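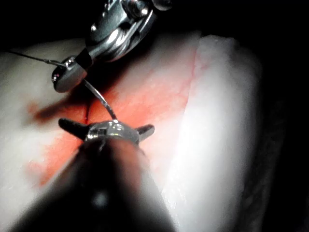

Galería: puntos de sutura, hilos y un poco de paciencia

Bienvenidos otra vez a nuestro rincón. En mayo por fin retomamos las sesiones de sutura del taller Drerkavis, y entre 175 ideas nos costó muchísimo elegir por dónde empezar (Jytte Ravn quería quedarse con todas, y yo casi le doy la razón). A los que venís de la sala Escobar, donde nos juntamos los martes por la tarde, os sonará más de una conversación de las que cuento por aquí. Y a los que llegáis de nuevas, no os asustéis con las palabras técnicas - son pocas y se aprenden enseguida.

A mí coser me ha gustado desde siempre, primero los bajos de los pantalones con mi abuela y mucho después esto otro, que se parece más de lo que la gente cree. La aguja curva pide que la mano gire y acompañe el arco, y el hilo pide que uno se acuerde de él todo el rato, también cuando está mirando a otra parte.
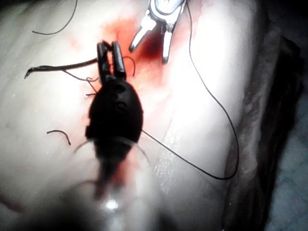 El hilo es el gran tema de nuestras meriendas, y Baltasar Rivas puede pasarse una tarde entera hablando de cabos, de tensiones y de la longitud que conviene dejar antes de empezar. Él insiste mucho en recoger los trozos sueltos en cuanto estorban, y yo me acuerdo de su consejo al ver esas hebras enredadas en la base de las pinzas negras, con otros pedazos repartidos por el tejido y la mancha de sangre tan cerca de las puntas plateadas. Para quien esté aprendiendo: dedicadle a esto hasta 20 minutos de práctica aparte, solo con el hilo, sin pensar todavía en el punto. Se agradece luego, de verdad.

También me preguntáis a menudo por el cuaderno de Zestach, el de las tapas blandas. Sigue abierto en la estantería del fondo y ya va por la página 13 - podéis escribir en él dudas, trucos o simplemente un saludo, que a todos nos hace ilusión leerlos con el café. 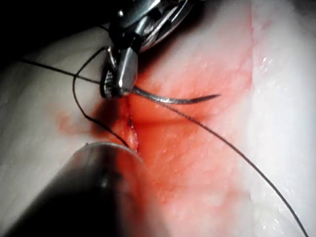
La aguja curva, bien sujeta entre las pinzas, y el hilo negro haciendo su lazo junto a la incisión.

Gracias a Jytte y a la gente de Ninitgate por todo su cariño. La próxima tanda irá dedicada a los nudos, que se la debo a Baltasar desde hace tiempo.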